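Notebook, Cleldale shop
22 November 2023
3 comments · 2 shares

Hide glue, batch from the September order (Clermont, 12 oz bag). Continuing the open-time checks for the edge joints on the tabletop panels.

Soak: granules in cold water overnight, covered. Swelled evenly, no dry centers. Poured off the excess and warmed in the double boiler. Held the pot below 145 F by the dial thermometer. The dial reads low compared with the glass one, so next time use the glass one only.

Viscosity: runs off the brush in a steady thread, breaks into drops near the end. Thinner than the last Clornelby batch at the same ratio. Did not adjust.

Test joints: maple offcuts, edges planed the same morning, no sanding. Half the pieces were warmed on the radiator shelf before glue-up, the other half used at shop temperature. Shop was cold, door to the yard open most of the morning for the timber delivery.

Cold pieces gelled before the second edge was down. Two of these were rubbed anyway and both slid too far, then grabbed crooked. Warm pieces gave enough time to rub, line up and leave alone. No clamps on any of them. Squeeze-out on the warm set was a thin bead along the full length; on the cold set it was lumpy and stopped short of the ends.

Broke the first pair by hand over the bench edge after 28 hours. Warm joint: failure in the wood, long splinters on both faces. Cold joint: clean glue line, shiny patches. Remaining joints stay on the rack, do not touch.

Urea: Vidar Eide wants to try a small addition to slow the gel. Fine for the large panels, but keep it out of the main pot. Use the short jar and mark the lid. Kiều panels get the plain glue regardless, as the drawing calls for it.

Cleanup: warm water and a stiff brush. Anything left on the maple surface shows up as a dull spot under finish, so wipe with a damp rag while the bead is still rubbery, then scrape after a day. Checked under the raking lamp: one spot missed near a knot, scraped out.

Stock: 2 bags left. Enough for the panels, not enough for the chair seats. Reorder.

Light maple-like wood, planks running lengthwise, small knots and faint darker streaks in the grain:

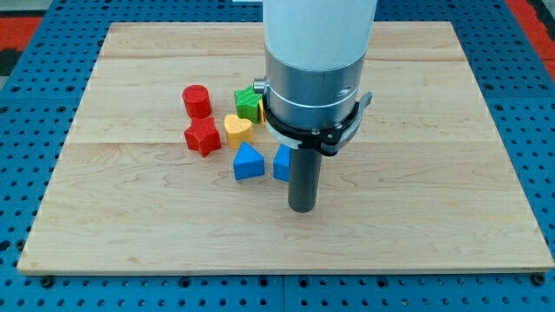 Next: moisture readings

Meter was left in the cold store, so nothing recorded today. Let it come up to shop temperature first. Read each board at both ends and the middle, heart side up, and write the number on the board in pencil.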